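Rental by post still works if you keep the queue in order, and the same goes for a shelf of your own discs. What follows is how to catalogue a home DVD collection so you can find an episode without opening twelve boxes. I use Halis, which is free for up to 300 discs, but a spreadsheet will do.

## 1. Sort before you type

Pull everything off the shelf and make two piles, films and television. Put any disc that has come loose from its case to one side. Leave box sets together for now, even the ones with a film tucked in at the back.

## 2. Give each disc a number

Number the discs, not the boxes. A six-disc set gets six numbers. Start television at 100 and films at 800, which leaves plenty of room between them. Write the number on the inner ring with a disc-safe pen – never on a paper label, as these can peel off inside the player.

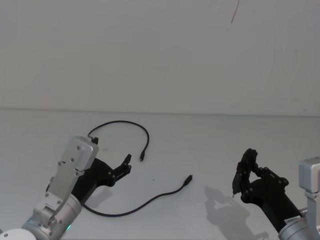

*Black cable on a white tabletop.*

## 3. Enter the episodes

In Halis, choose **Add set**, then type the series, the season and the disc number. Copy episode titles from the menu on the disc. The booklet often follows broadcast order and the disc doesn't, so my entry for disc 605 has a note saying "booklet wrong".

If you are moving over from Trirent:

1. Open your rental history and choose **Export**.
2. Save the file as CSV.
3. Delete the "Returned" column, or Halis will list every title twice.
4. Import it and check the first page of results.

## 4. Record the extras

Commentaries are the thing people forget. Add a tag for each one, along with deleted scenes and pilots that only appear on one release. The Barico sets hide theirs under "Languages".
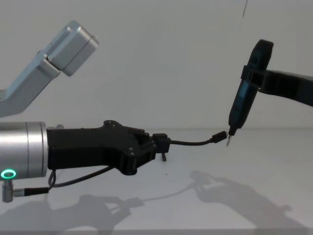 *Screwdriver held upright, bit pointing down.*

## 5. Put it all back

Shelve by number. Chacko sleeves take up less space than cases, but keep the printed covers flat in a folder if you might sell later. Back up the catalogue when you finish and again whenever you add a set.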